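Visit to the Ornitz Reusable Packaging Works and Returns Depot, Skekham
Report to members of the Ballstead Food Distribution Forum

1. Purpose of the visit

In October a party from the Forum attended the open day held by Ornitz at its Skekham site. The visit was arranged following the spring meeting, at which members asked for first-hand information on shared crate schemes before deciding whether to take part in the pilot proposed for the Ballstead wholesale market. The party was received at 10 a.m. and left shortly after 3 p.m. Hosts from the firm accompanied us throughout and answered questions fully, with the exception of those on pricing, which were referred to the sales office.

2. The site

Ornitz moved to Skekham from smaller premises on the Haddad estate, which it retains for storage. The present works stands beside the old railway goods yard. Moulding takes place in the north building, and washing, inspection and repair in the south building, with a covered yard between the two for vehicles. Members travelling by public transport should note that the bus from Skekham station stops at the main road and that the walk from there has no pavement for most of its length.

The firm employs 90 people across both buildings. Moulding runs day and night; the wash hall works two shifts and closes overnight for cleaning.

3. Moulding

The morning began with a short talk on materials. Crates for food use are moulded from new plastic. Those withdrawn from service are ground down and used for pallets and other goods which do not come into contact with food. We were told that the firm would like to return more of its own material to the crate line, and that trials are in hand, but no results were offered.

Colour is used to separate the pools. Blue is kept for fish and chilled goods, green for fruit and vegetables, and grey for dry goods. Several members remarked that this differs from the practice at Ballstead, where green has long been used for bakery trays. Any pilot would need to settle the matter at the outset, as mixed colours at the returns point were named by our hosts as the most frequent cause of delay. 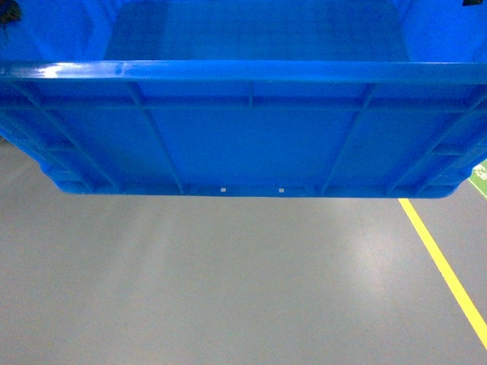
A blue crate at the Skekham works, showing the rim and interior.

The tour then passed to the finishing area, where new crates are checked for sharp edges and warping. A sample from each batch is loaded and left to stand for two days before the batch is released. The party was shown the record sheets for this test, which are kept on paper and copied to the office at the end of each shift. It was explained that an earlier attempt to keep them on a screen alone had been given up after a power failure.

4. Washing and returns

The wash hall was, for most of the party, the principal interest of the day. Crates come back from customers stacked on pallets and are booked in against the number sent out. The firm allows customers 40 days to return a crate before a charge is made. Members who run market stalls considered this generous; those who supply small shops on rural rounds thought it would be tight in the winter months.

Labels are the chief difficulty. Paper labels fixed with strong glue do not come off in a single wash, and crates carrying them must be set aside and scraped by hand. Ornitz now asks customers to use card inserts - a request which, by its own account, is widely ignored. The Forum may wish to include a rule on labels in the terms of the pilot. 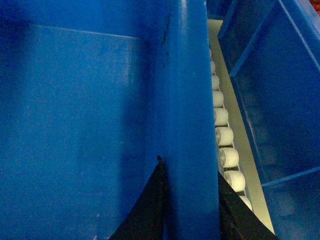

Inspection after washing is done by eye. Staff look for cracks at the corners, damage to the rim and staining that has not lifted. Light scuffing is accepted, as it has no bearing on strength or hygiene, although some customers continue to send back crates on grounds of appearance. We were informed that a crate in ordinary use may be expected to make 300 trips before it is withdrawn. The figure was given for chilled goods and may not hold for market use, where handling is rougher. The party asked whether figures from a comparable market could be supplied, and the firm undertook to look into it.

Water from the final rinse is filtered and used again for the first wash. The noise in this part of the building is considerable, and much of the explanation given there was lost to those at the back. A second talk in the canteen would have been welcome.

5. Afternoon session

A light lunch was provided. The afternoon was given over to questions, chiefly on deposits, lost crates and the space needed at the market end. On the last point, the firm advised setting aside a covered area with level access for a lorry. The east bay at Ballstead would appear to meet this need, subject to the drain cover being replaced. 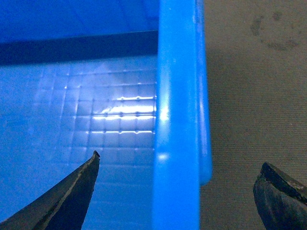
On deposits, Ornitz favours a fixed sum for each crate, held on account and settled monthly. Some members would prefer no deposit and a higher hire charge, as deposits tie up money at the busiest time of year. The firm was willing to consider either arrangement, provided that all traders in the pilot are treated alike.

6. Matters for the next meeting

Members are asked to consider whether the crate colours proposed by Ornitz can be adopted at Ballstead, and whether bakery traders would accept a change. A view is also needed on the return period and on deposits. Copies of the firm's handling guide are held at the Forum office and may be borrowed. A further visit, limited to the wash hall, can be arranged for those who were unable to attend; safety footwear is required and is not supplied by the site.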